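組織運営・管理実務フォーラム > 制度設計・規程 > 決裁権限の委譲範囲について

件名:課長職への決裁権限委譲と「事後報告制」の併用に関するご意見の募集

投稿者:総務企画_北棟
9:14

平素より本フォーラムを参考にさせていただいております。従業員313名の製造業において、社内規程の整備を担当している者です。

当社では現在、決裁権限規程の全面改定を検討しております。現行規程では、金額の多寡にかかわらず、支出を伴う案件はすべて部長決裁以上とされております。創業期に定められた条文がほぼそのまま残ったもので、部門数が増えた今日では、部長の机上に稟議書が滞留する状態が常となっております。

昨年度下期に起案された稟議書253件について起案から決裁までの経過を調査いたしましたところ、差戻しを受けたものはごく少数で、大半は修正なく承認されておりました。その一方で、少額の消耗品購入であっても承認までに8営業日を要した事例が確認されております。

改定案の骨子は次のとおりです。

一、1件30万円以下の支出は課長決裁とする。
二、課長決裁とした案件は、月次で部長に事後報告する。
三、事後報告に対し部長が異議を述べた場合は、以後の同種案件について部長決裁に戻すことができる。

論点となっておりますのは第三項です。経営会議では「委譲した以上、取り戻す条項を置くべきではない」という意見と、「取り戻せる条項があるからこそ委譲に踏み切れる」という意見が対立し、結論に至っておりません。

同様の規程を運用しておられる方がいらっしゃいましたら、運用実態をご教示いただけますと幸いです。権限委譲に関する理論面からのご指摘も歓迎いたします。なお、改定規程は3月の取締役会に付議する予定でおります。

投稿者:規程担当K
9:52

総務企画_北棟様

お尋ねの件、当方の経験の範囲で回答いたします。

結論から申し上げますと、第三項は削除されることをお勧めいたします。当方が在籍する卸売業の会社では、数年前にほぼ同じ構成の規程を導入いたしました。導入後、部長が異議権を行使した事例は多くありませんでしたが、課長の側が異議を予期して事前に口頭で部長の了解を取るようになりました。規程上は課長決裁、実態は部長決裁という二重の手続きが生じ、従前よりも時間を要する案件まで現れた次第です。

権限と責任は一致させるべしという原則は、管理論の教科書の最初の方に必ず記載されております。取り戻し条項を置くことは、責任のみを課長に負わせ、権限を留保する構造になりかねません。

当社では翌年度の改定で当該条項を廃止し、代わりに内部監査の対象に課長決裁案件を加えました。以後、口頭の事前了解は減少したものと認識しております。

投稿者:morinaka_hr
10:31

規程担当K様のご意見に一部異論がございます。

権限責任一致の原則は確かに古典的なものですが、あの原則は、委譲後に上位者の責任が消滅することまで述べたものではございません。委譲した上位者にはなお監督責任が残ります。監督責任を負う者が何ら介入の手段を持たないとすれば、そちらの方が原則に反するのではないでしょうか。

第三項の文言には確かに難があると考えます。「異議を述べた場合」という要件が広すぎ、部長の気分によって権限が往来する余地がございます。要件を限定すれば、条項そのものを削除する必要はないと存じます。

当社(サービス業)の規程では次のように定めております。

「部門長は、委譲した決裁権限の行使が予算の範囲を逸脱し、又は法令若しくは社内規程に違反すると認められるときは、理由を記載した書面により、期間を定めて当該権限の行使を停止することができる。」

書面、理由、期間の定めを要求することで、安易な取り戻しは抑制されております。

投稿者:総務企画_北棟
11:05

規程担当K様、morinaka_hr様、早速のご回答をいただき、厚く御礼申し上げます。

規程担当K様のご指摘にある「口頭の事前了解」は、当社でも十分に起こり得ると感じております。現に、現行規程のもとでも、正式な起案の前に部長席へ説明に赴く慣行がございます。

morinaka_hr様のご提示くださった条文は大変参考になります。一点お伺いしたいのですが、停止期間の上限は設けておられますでしょうか。上限がない場合、更新を重ねることで事実上の剥奪となるおそれがあるように思われます。

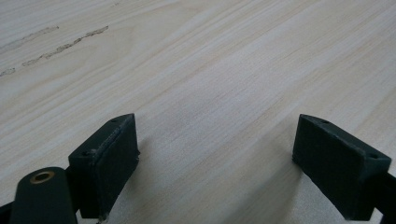 また、当社では稟議書の回付にFlosinanceというワークフローを使用しておりますが、承認経路の設定が役職単位で固定されており、個別の課長についてのみ権限を停止するという設定ができるかどうか、情報システム部門に照会しているところです。規程の文言を整えましても、システム上の経路が追随しなければ紙の回付に戻ることとなり、現場の理解は得られないものと考えております。

投稿者:morinaka_hr
11:27

停止期間の上限は当該事業年度の末日までとしております。翌年度に停止を継続する場合は、改めて人事担当役員の承認を要します。この承認の手続きが相応に煩雑でありますため、更新された例は私の知る限りございません。

システムの件につきましては、当社は別製品を使用しておりますため、具体的な回答を差し控えます。

投稿者:工場管理_弐
12:18

横から失礼いたします。同じく製造業で、工場側の立場から申し上げます。

お二方の議論は条項の設計に集中しておりますが、金額の基準を一律としている点の方が実務への影響は大きいのではないでしょうか。工場の課長にとっての30万円と、管理部門の課長にとっての30万円は意味が異なります。設備の補修であれば容易に超過いたしますし、管理部門であれば一年を通じて一度も超えない課もあると存じます。

当工場で以前に金額を一律とした際、発注を分割する事例が多発いたしました。同じ業者に対し、同じ週のうちに、品目だけを変えて複数の発注書が起案されるのです。担当者に悪意はなく、ラインを止めないための工夫という認識でした。しかし監査の場では説明に窮しました。

基準額を部門別に定めるか、補修費のような経常的な費目を予算の承認時に包括的に承認しておくか、いずれかの手当てが必要と考えます。第三項をどのように書かれましても、分割発注の問題は残ります。

投稿者:規程担当K
12:46

工場管理_弐様のご指摘はもっともです。ただし、部門別の基準額には慎重であるべきと考えます。

部門ごとに金額を変えますと、規程の別表が際限なく膨らみます。当社の別表は一時期、本文よりも長大となり、改定のたびに部門間の均衡をめぐる調整に多大な労力を費やしました。「なぜ隣の課より低いのか」という不満は、金額の合理性とは無関係に生じます。役職の格付けと受け取られるためです。

包括承認の方が優れていると存じます。予算に計上済みの経常費目について、執行段階の決裁を簡略化する方法です。

投稿者:工場管理_弐
13:02

包括承認の方が望ましい点には同意いたします。ただし、別表の長さを理由に部門別基準を退けることには賛同いたしかねます。別表は現場が参照するためのものであり、短くて使えないよりは、長くても該当箇所が明確な方がよろしいと考えます。均衡をめぐる不満につきましても、調整を担われるのは規程の所管部門であり、その手間を理由に現場の不便を温存することは本末転倒ではないでしょうか。

投稿者:規程担当K
13:20

手間を理由としているわけではございません。複雑な規程は読まれなくなり、読まれない規程は守られない、という趣旨です。当社で別表の所在を把握していなかった課長が複数おりましたことを申し添えます。

投稿者:フォーラム管理
13:34

各位

活発なご議論に感謝申し上げます。利用規約に基づき、他の投稿者の所属部門の業務姿勢に関する推測はお控えくださいますようお願いいたします。規程の内容に関するご意見は、引き続き歓迎いたします。

投稿者:工場管理_弐
13:41

承知いたしました。表現が過ぎましたことをお詫び申し上げます。

投稿者:Emiliano Sosa
14:15

はじめて投稿いたします。Morksideの日本拠点にて業務管理を担当しております、Emiliano Sosaと申します。日本語の表現に至らぬ点がございましたらご容赦ください。

当社では、権限の委譲を「条項」の問題よりも「段階」の問題として扱っております。具体的には、課長に就任した者について、次の段階を順に適用しております。

第一段階:課長が調査し、部長が決定する。
第二段階:課長が案を示し、部長が承認する。
第三段階:課長が決定し、実行前に部長へ通知する。部長が異議を述べない限り実行する。
第四段階:課長が決定及び実行し、事後に報告する。
第五段階:課長が決定及び実行し、定期の報告は要しない。

この段階は課長ごと、かつ業務の種類ごとに定めます。購買は第四段階、採用は第二段階、というような定め方です。段階の見直しは半期に一度、部長と課長の面談で行い、結果を書面に残します。

この方式の利点は、段階を下げることが懲罰とみなされにくい点にあります。担当業務が変われば段階が一時的に下がることは当然であると、双方が理解しているためです。貴社の第三項は、第四段階から第二段階へ一度に戻す規定と読めます。第三段階を間に設けられてはいかがでしょうか。

投稿者:総務企画_北棟
14:40

Emiliano Sosa様、詳細なご説明を賜り、誠にありがとうございます。日本語は大変明瞭でございます。

「段階」という考え方は、経営会議における両論の対立を整理するうえで有用と感じました。第三段階に相当する「実行前の通知」は、当社の案に欠けていた要素です。

お差し支えのない範囲で、次の二点をご教示いただけますでしょうか。

一、第三段階において、部長の異議を待つ期間はどの程度でしょうか。
二、課長ごとに段階が異なることについて、取引先から決裁権者の確認を求められた場合、どのように対応しておられますか。

投稿者:morinaka_hr
14:58

便乗して質問いたします。課長ごと、業務ごとに段階を定めるとなりますと、組み合わせの管理が相当の負担になるものと推察いたします。一覧はどの部門が保管しておられますでしょうか。また、人事評価との関係も気になります。段階が書面に残る以上、昇格審査の参考資料とされることは避けがたいように思われます。そうであれば「懲罰とみなされにくい」というご説明は、やや楽観的ではないでしょうか。

投稿者:Emiliano Sosa
15:36

ご質問に順にお答えいたします。

待機の期間は翌営業日の正午までとしております。それまでに返答がなければ、課長は実行して差し支えありません。部長が不在の場合も同様です。導入当初は部長側から短すぎるとの意見がありましたが、延長すると元の承認制に近づくため、変更しておりません。

対外的な決裁権者の確認につきましては、段階はあくまで社内の取扱いとし、契約締結の権限は別の規程で定めております。取引先に段階をお示しすることはありません。

一覧の保管は業務管理部門です。Hindexという社内の台帳に登録しております。導入初年度は更新漏れがあり、実際の運用と台帳の記載が一致しない課が見つかりました。この点はmorinaka_hr様のご懸念のとおりです。現在は面談の書面が提出されない限り、段階が一つ上の監督度に自動的に戻る扱いとしております。

昇格審査での利用は規則上禁じておりますが、審査を行う役員が段階を知らないわけではありませんので、影響がないと断言することはできません。楽観的とのご指摘は受け止めます。

投稿者:規程担当K
16:04

Emiliano Sosa様の方式は論理としては整っておりますが、規程とは呼びがたいように感じます。規程とは、誰が当該職位に就いても同じ効力を生ずるものです。課長の個人ごとに権限が異なるのであれば、それは規程に基づく権限の委譲というより、個別の業務指示の集積に近いものでしょう。

内部統制の観点からも疑義がございます。監査人が決裁の有効性を確かめる際、案件ごとに当時の段階を台帳で確認しなければならないこととなります。台帳に更新漏れがあった時期の決裁は、有効と言えるのでしょうか。 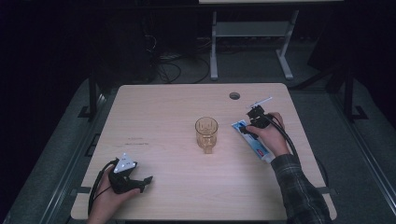
卓上のグラスと歯磨き粉のチューブ

当社が最終的に職位単位の単純な規程に戻したのは、監査対応の負担を考慮した結果でもあります。

投稿者:Emiliano Sosa
16:22

監査に関するご指摘について補足いたします。金額による上限は職位単位で規程に定めており、段階はその上限の範囲内での報告方法を定めるものです。したがって、段階の登録に誤りがあっても、上限内であれば決裁そのものの効力には影響しません。報告義務の違反として扱います。先の投稿ではこの点の説明が不足しておりました。

投稿者:規程担当K
16:35

上限が職位単位で固定されているのであれば、先ほどの疑義のうち効力に関する部分は撤回いたします。報告方法のみを個別に定めるということでしたら、規程本体に委任の根拠条文を一つ置き、詳細を細則に譲る構成が取れます。

なお、個人ごとに報告の頻度を変えることへの抵抗感は、私個人としては残っております。

投稿者:経営学研究科_社会人院生
17:10

興味深く拝読いたしました。理論面からの指摘も歓迎とのことでしたので、二点申し述べます。

第一に、本件は権限委譲と権限付与の区別に関わるものと思われます。前者は決定権という制度上の権能を移す行為であり、後者は当事者が自ら決定できると認識する心理的な状態まで含みます。規程担当K様の会社で生じた口頭の事前了解は、前者が実施されながら後者が伴わなかった例として理解できます。条文を削除して内部監査に切り替えられた後に改善が見られたとのことですが、条文の削除による効果と、時間の経過により課長が慣れた効果とは、分けて考える必要がございます。

第二に、状況に応じて上司の関与の度合いを変えるという議論は、リーダーシップ論において長く蓄積がございます。部下の習熟度に合わせて指示的な関与から委任的な関与へ移行するという考え方で、Emiliano Sosa様の段階はこれに近いものと拝察いたします。ただし、習熟度を誰がどのように測定するのかという点には従来から批判があり、実証研究の結果も一様ではございません。

投稿者:規程担当K
17:28

慣れの効果との区別は、ご指摘のとおり当社では検証しておりません。削除と同時に部長の異動もありましたので、そちらの影響も否定できません。先の「お勧めいたします」という表現は、やや強すぎたかもしれません。

投稿者:工場管理_弐
17:45

理論のご説明は勉強になりますが、習熟度の測定に関する議論を3月までに決着させることは難しいと存じます。総務企画_北棟様の会社で当面必要なのは、少額案件の滞留を解消することではないでしょうか。

消耗品と補修費の包括承認だけを先行して実施し、金額基準と第三項は次年度の改定に回すという進め方もございます。滞留の大部分が少額案件であるならば、相応の効果が見込めるはずです。253件の費目別の内訳はお手元にございますでしょうか。

投稿者:総務企画_北棟
18:20

皆様、多数のご意見を賜り、誠にありがとうございます。

費目別の内訳は集計を終えておりませんが、消耗品及び補修に関する起案が相当数を占めることは、原票を確認した担当者から報告を受けております。工場管理_弐様のご提案に従い、まず内訳を確定させることといたします。

先行実施の案につきましては、社内で検討いたしましたが、取締役会への付議を年に複数回行うことに難色を示す意見があり、現時点では一括での改定を維持する方向です。そのうえで、次のように案を修正したいと考えております。

一、1件30万円以下の支出は課長決裁とする。ただし、予算に計上済みの消耗品費及び補修費については、予算承認をもって包括承認とし、個別の稟議を要しない。
二、課長決裁とした案件は、月次で部長に事後報告する。
三、部長は、予算の逸脱又は法令若しくは社内規程への違反が認められるときは、理由を記載した書面により、当該事業年度の末日までを限度として期間を定め、実行前の通知を求めることができる。

第三項は、morinaka_hr様の条文とEmiliano Sosa様の第三段階とを組み合わせたものです。部長決裁に戻す文言は削除いたしました。

四、同一の業者に対する同時期の発注は合算して金額を判定する。

「同時期」の範囲につきましては、なお検討を要します。

投稿者:morinaka_hr
18:47

修正案に概ね賛成いたします。

第三項につきまして、違反が認められる場合にも部長が実行を止められないこととなりますので、「通知を受けた部長は、実行の中止を命ずることができる」旨の一文を加えられるべきと存じます。通知のみでは監督責任を果たしたとは言えません。

第四項の「同時期」は、当社では「同一の月」と定めております。月末と翌月初に分ければ潜脱が可能ですが、運用上は監査で補っております。

投稿者:工場管理_弐
19:03

第四項について申し上げます。「同一の業者」では不十分です。当工場では、同一の工事を二社に分けて発注した例がございました。「同一の目的に係る発注」とされる方がよろしいでしょう。

また、包括承認とした補修費については、予算額を超えた時点でどなたの決裁に戻るのかを明記してください。年度末に必ず問題となります。

投稿者:規程担当K
19:15

「同一の目的」は解釈の幅が広く、判断する者によって結論が分かれます。業者を基準とする方が、少なくとも機械的に確認できます。この点は工場管理_弐様と見解を異にいたします。

予算超過時の明記には賛成いたします。

投稿者:書記役_東
19:40

議論の途中で恐れ入ります。改定の作業を外部に委託されるご予定はございますでしょうか。当社は規程の改定に際し、Rezaeiという助言会社に条文の点検を依頼いたしました。論点の整理は迅速でしたが、納品された条文は当社の用語と一致しない箇所が多く、結局は社内で書き直しております。委託される場合には、用語集を先にお渡しになることをお勧めいたします。

投稿者:総務企画_北棟
20:06

書記役_東様、ご助言ありがとうございます。外部への委託は予定しておりませんが、顧問の法律事務所に条文の確認のみ依頼いたします。用語集は準備しておりませんでしたので、作成のうえで依頼することといたします。

morinaka_hr様のご指摘に基づき、第三項に中止命令の一文を加えます。第四項は「同一の業者又は同一の目的に係る発注」と併記し、疑義がある場合は経理部長が判定する旨を細則に置く案で社内に諮ります。補修費が予算額を超過した場合は、超過額にかかわらず部長決裁といたします。

Flosinanceの件も回答がございました。個人単位の経路停止は設定できませんが、通知先を個人単位で追加することは可能とのことです。第三項を「実行前の通知」に改めたことで、現行の機能の範囲で対応できる見込みです。

課長への説明会の資料はこれから作成いたします。口頭の事前了解をどのように扱うべきか、説明会での伝え方についてご経験のある方がいらっしゃいましたら、引き続きご教示をお願いいたします。

投稿者:規程担当K
20:31

説明会には部長も同席させてください。当社では課長のみを対象としたため、部長が従前どおり事前説明を求め続けました。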